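POL 214 Security and the State
Handout 6 — who gets guarded, and who decides
Notes by Geetha Warrier

Last time: threat assessment. Today: protection of office holders. Read the Vovholm case before section.

Basic split. Protection by post (you hold the ministry, you get the guards) vs. protection by threat (someone reviews your file, gives you a level). Most systems mix the two. Vovholm went from the second to the first after the cabinet reshuffle in November, and the police budget had to follow.

Terms to know: close protection, static guard, advance team, outer ring, review cycle.

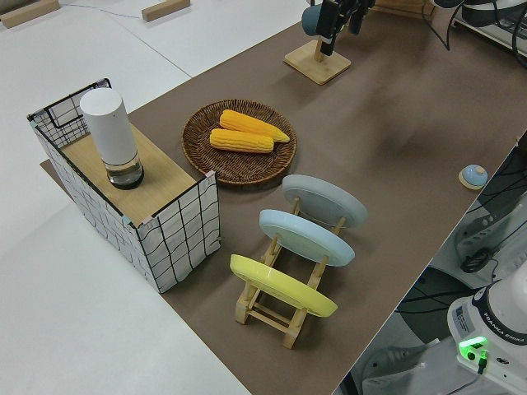
Static guard is the residence part. Gates, rosters, visitor log. Easy to staff on paper, hard in practice, bc one post around the clock eats several officers. For the layout excercise picture the storage box with the black grid pattern, wooden board on top: box is the house, board is the roof, and the two small wooden blocks off on the white floor are guard posts. Who covers the far side of the house? What changes if both posts are outside the wall? Bring a sketch, half a page is fine.

Numbers for Vovholm. 2,000 officers in the protection branch on paper, 783 fit for close protection duty. 110 people on the protected list. Do the ratio yourselves and then ask how many of the 110 are former office holders. Lumard report has the breakdown, table at the back.

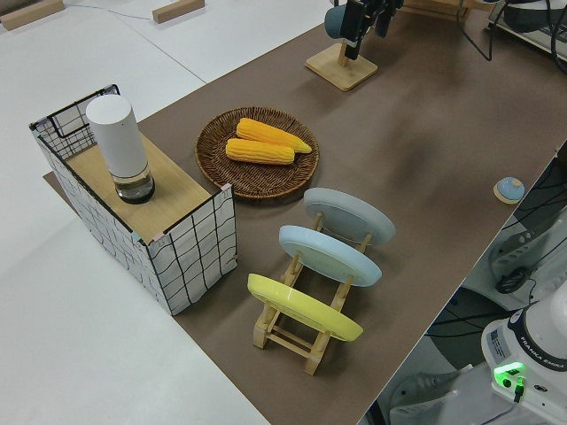
Then the politics. Removing cover is harder than granting it. Rodrigues calls this the ratchet — no minister wants to sign the downgrade and then read about an attack. So lists grow. Flolside tried a sunset rule, cover lapses unless renewed in writing. Opposition said it was used agianst them. Maybe both things true, we'll argue it out.

Also: who pays for former ministers? Skip the appendix on vehicles.

Short paper, 1,000 words, due May 1, 2026. Pick one:
Should the reviewing body sit inside the interior ministry?
Is a sunset rule workable where the police are short staffed?

Cite the Lumard report by paragraph number, page numbers differ between the two printings.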